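Washing and Storing Dark Cotton Clothing at Home

Flultumach Household Service, Vandside Office

2 shares

Dark cotton knits lose their color faster than most other clothing in the home. The loss comes from several sources, among them rubbing in the washer, hot water, strong detergent, direct sun, and long contact with perspiration. The instructions on this page apply to black, navy, and charcoal garments of cotton or a cotton blend. They do not apply to wool, silk, or any item whose care label calls for dry cleaning. Where the care label and this page differ, follow the label.

Before Washing

Separate dark items from light and medium colors. A dark load should be further divided by weight if it contains denim, work trousers, or anything with heavy zippers. Coarse fabric wears against soft knits during the wash cycle and raises a fine fuzz on the surface, and a shirt in this condition looks faded even when most of its dye remains.

Close all zippers and hooks. Empty pockets, including the small inner pocket found on many trousers, and shake each piece to remove loose lint. Turn every garment inside out, drawing the sleeves all the way through so that they do not remain balled at the shoulder.

New dark garments should be tested for loose dye. Dampen a white cloth with cool water and press it against an inside seam for one minute. If color transfers to the cloth, wash the garment alone, and repeat the test before adding it to a mixed dark load.
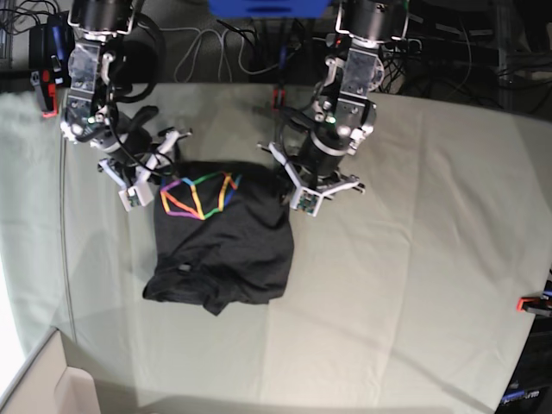 A black T-shirt on a pale green cloth.

Treating Stains

Stains on dark fabric are easily overlooked. Examine the collar, the underarms, and the front of each garment in daylight. Deodorant marks appear as pale or stiff patches. Cooking oil appears as a spot slightly darker than the surrounding cloth, and may be found by touch before it is seen.

For deodorant residue, soak the area in cool water with a small measure of white vinegar for half an hour, then rinse. For oil, work a drop of plain dish soap into the spot with the fingertips and leave it for ten minutes. Do not use a brush with hard bristles. Do not use chlorine bleach on any dark item, and do not apply an oxygen-based stain remover without testing it first on an inside hem.

Vinegar must never be combined with chlorine bleach, in the machine or in a basin. The mixture gives off a harmful gas.

Washing

Set the machine to cold water and a gentle or short cycle. Fill the drum loosely enough that garments can move. An overfilled machine does not rinse well, and detergent left in the cloth dries to a gray film that is often mistaken for fading. Where this film is already present, a second rinse without detergent will usually remove it.

Use a liquid detergent and measure it with the cap. Powder may not dissolve fully in cold water. Residents who receive the Rornetti liquid through the Vandside office should note that it is concentrated and that the lower line on the cap is sufficient for an ordinary load. Fabric softener is not required for cotton knits and should be left out where the garments are intended for exercise.
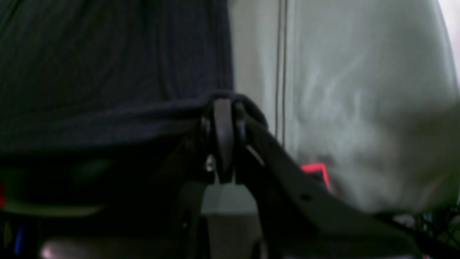 Remo De Luca wrote to the office that he had washed his dark shirts in cold water for years and still saw them turn gray at the shoulders, and that the trouble ended only when he moved his clothesline out of the afternoon sun. He asked that the section on drying be given more room. It has been expanded accordingly.

Drying

Remove the load promptly when the cycle ends. Give each item a firm shake and smooth the seams by hand while the cloth is damp. Cotton knits that dry in a twisted position tend to keep the twist, and ironing does not always correct it.

Line drying in shade is preferred. Keep the garments inside out. Hang T-shirts by the hem, with the pins placed at the side seams, so that any marks fall where they will not be noticed. A heavy knit should be dried flat on a rack, as its own weight will lengthen it on a line. In a yard without shade, bring dark items indoors and place the rack near an open window or a fan.

Sun is most damaging to fabric along raised edges: shoulders, the tops of folds, and the ridge of a collar. A shirt left folded over a line will in time develop a pale stripe where the line held it. Change the position of garments that must remain outdoors for a full day.

If a tumble dryer is used, select low heat and stop the machine while the thickest seams are slightly damp. Clean the lint screen before each load. Lint from a previous load of towels will otherwise be carried onto the dark items, and it is tedious to remove.

Pressing

Most cotton knits need no pressing if they have been smoothed by hand. Where pressing is wanted, use a medium iron on the inside of the garment. A hot iron applied to the outside of black or navy cloth may leave a shiny mark, particularly over seams and pocket edges. Lift the iron and set it down again in preference to pushing it, which stretches the knit. Printed designs should not be touched by the iron at all.
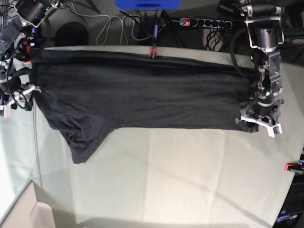 Should dark shirts be hung or folded for storage?

Folding is recommended for knits. A hanger supports the whole weight of the garment at the shoulders and will in time leave a raised point on each side. Woven dark shirts with buttons may be hung on a broad hanger.

Storing

Clothing must be fully dry before it is put away. Cotton that feels dry at the surface may hold moisture in the collar and the side seams, and a closed drawer will then develop a stale odor. Leave folded items in the open air overnight if there is any doubt.

Fold each garment along its seams where possible. Keep stacks low enough that the bottom item can be taken out without pulling the others down. Clothing set aside for the season, usually in September for light summer wear, should be washed first even if it appears clean, as body oils left in the cloth darken and attract insects. Use cotton bags or boxes with a loose lid. Sealed plastic is suitable only for short periods.
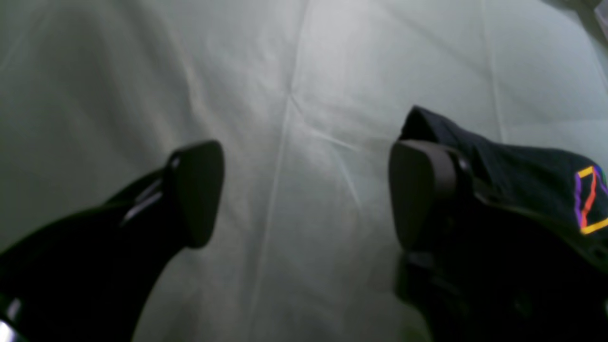
Household linens stored near dark clothing require a few precautions of their own. Place a layer of undyed cotton or plain tissue between a dark stack and a light one, as dye can transfer in a humid closet without any washing. Linens should also be refolded from time to time along different lines. The long crease running down the middle of the pale sheet shown here is of the kind that becomes a line of wear if a cloth is always folded in the same place. Folding in thirds on one occasion and in quarters on the next spreads the strain across the fabric. Tablecloths used only on holidays may be rolled on a cardboard tube covered with clean tissue.

Restoring Faded Items

A garment that has lost its color evenly may be redyed at home with a dye made for cotton. Polyester thread will not take the dye, and the stitching may remain its earlier shade. Wash the item first to remove any residue, wet it thoroughly, and follow the dye maker's directions for weight and water temperature. Wash redyed clothing separately until the rinse water is clear.

Uneven fading, such as a pale stripe or a bleach spot, seldom disappears under new dye. Such garments may be kept for yard work or cut into cleaning cloths.

Printed copies of these instructions may be requested from the Vandside office.

Last updated: Apr 13, 2020

2 comments

Contact: Flultumach Household Service, Vandside Office, extension 1353 | © 2000–2020 Flultumach Household Service | Back to top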